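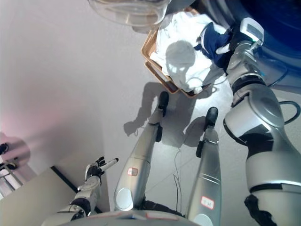
Monday's view from the head camera, right gripper on the navy piece with the white stripe.

I spent most of last week looking after the laundry robot and very little of it doing laundry. Kwaku Sarpong asked me to write down what I do between runs, so this is mostly for him.

First the labels. Each leg has a small white one with a red border, filled in by hand. The right one says 1H. When a part comes off, the label goes in the log with it. I skipped that once in the winter and lost an afternoon matching brackets.

Then the cable at the right elbow. It has to stand out in a loop or the joint pulls on it when the arm reaches down to the tray. I bend the arm slowly by hand, power off, and watch the loop the whole way. We are at 556 runs on this cable. The last one went at 34, but that was my routing.

The grippers get wiped every 31 runs. Cotton lint works its way into everything, and the navy stuff is worse than the white.

After that I redo the head camera check. Tray on the floor in front of the feet, arms out, and both hands should be in view. If they aren't, the neck has slipped again – two screws, easy fix.

Still to do: tie up the thin wires on the floor between the legs. Seren Nicholas has mentioned them twice. New finger joints are supposed to come in April.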